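Demitz: home chores still a way off for two-armed robots, shop floor nearer

2024-07-19

Rillmont — Automation firm Demitz has today put out the first results from its Shearer programme, a long look at whether machines can do everyday chores yet. Short answer, some of them. Slowly.

Shearer ran 3000 practice attempts between January and this month, all tidying and sorting jobs. Picking up small parts, putting them in the right bin, clearing a bench. Same sort of work a shop assistant or a parent does without thinking.

Of those, 577 were finished with no help at all. Not a figure to shout about, the company says, but well up on the first batch. Blocks went best. Thin curved parts worst, they slide or turn when the fingers close.

"We get asked when it will empty the dishwasher. Not this year," said a Demitz spokesperson. "Sorting bins behind a counter is a much fairer ask, and thats where we are putting the effort."

Most of the work is done in simulation first, with two arms sharing one table and a bin at either side.

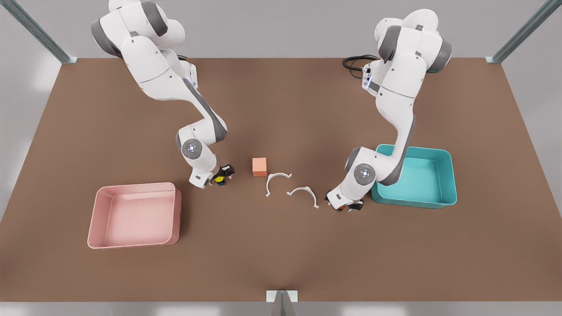

Getting both arms to work close together without one waiting on the other remains the hard part — and it is where most of the lost time goes. Laundry was tried and dropped. Cutlery is on the list for the next round.

Trials with shop-floor partner Clastari start in January, in 5 stores, on returns and small stock only. Staff will stay on hand througout.

No price has been set. No home version is planned.

ENDS

Notes to editors: Demitz is based in Rillmont and employs 100 people. Full Shearer results on request from the press office.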